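Budget for second two-arm rig – buy now or stay in sim?

Ustiline
19/12/2022
We have a two-arm setup running in simulation and I have to put a purchase plan in by the end of the month. The draft covers two arms, two parallel grippers, a stand, a safety-rated stop and a spares line. Lead time on the arms is quoted at 6 months, so an order placed now lands us past the point where the bench is free.

Question is whether to order both arms at once or stage it. 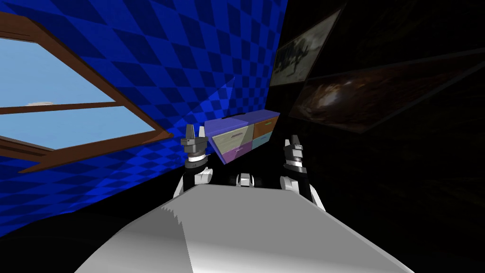
The grippers are the part I am least sure of. The supplier wants 300 per replacement finger set and I have no wear data, only simulated cycles, which say nothing useful about pads.

Melia
Order both arms together. We staged ours and the second came with a later controller revision. It took 4 weeks to get the pair to share a clock properly. Whatever you save on cash flow goes on engineer time.

Zimine
Disagree. If the tasks are still only in sim, you don't know that you need two. Drawer opening, for instance, can often be done with one arm and a decent base. Buy one, measure reach and payload on the real thing, then commit.

Melia
One arm tells you nothing about collisions between two. That is most of what goes wrong on ours.

Ustiline
Reach is fine on paper. Arm-to-arm clearance is the open item – the sim uses simplified collision shapes and no cable runs.

Marty
Add cable management and mounting plates to the draft before arguing about arms. Ours came to around 3 per cent of the total and had been left out completely. For fingers, put down two spare sets and review in August.

Zimine
Agreed on the fingers. Still say one arm first, with a fixed price option on the second, and get the controller revision written into it.

Ustiline
Will ask for that option in writing and cost both routes.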